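Ticket 177 – Labels print blank after the May update
Opened by: Gemma Whiteley, Garitz parts counter
Status: Resolved

Since the update, every second or third shelf label comes out blank. The order slips from the office printer are fine.
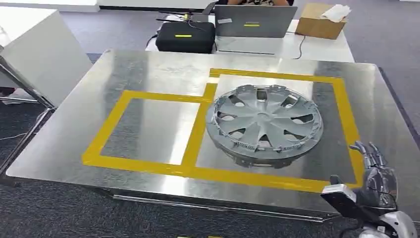 It happens with single labels and with batches. In a batch of 39 I lost 17. I turned the printer off and on and put in a new roll, no change.

Bent Bach, 9:40 am
Please print the printer's own settings page and tell me the label height it shows. Also check which driver the counter PC is using.

Gemma Whiteley, 10:15 am
Height says 35 mm. Our labels are shorter than that. Driver is listed as "generic text".

Bent Bach, 10:30 am
That explains the blanks – the printer feeds too far and skips one. The update put the default driver back. I installed the old one remotely and set the height again. Run the gap calibration from the front menu, then print a batch of ten.

Gemma Whiteley, 11:05 am
Calibrated. Ten out of ten printed, then another full batch with no blanks.

Bent Bach, 11:10 am
Closing this. Hemeck and Lund have the same model, so I will check their drivers today – Sólveig Toft has been told.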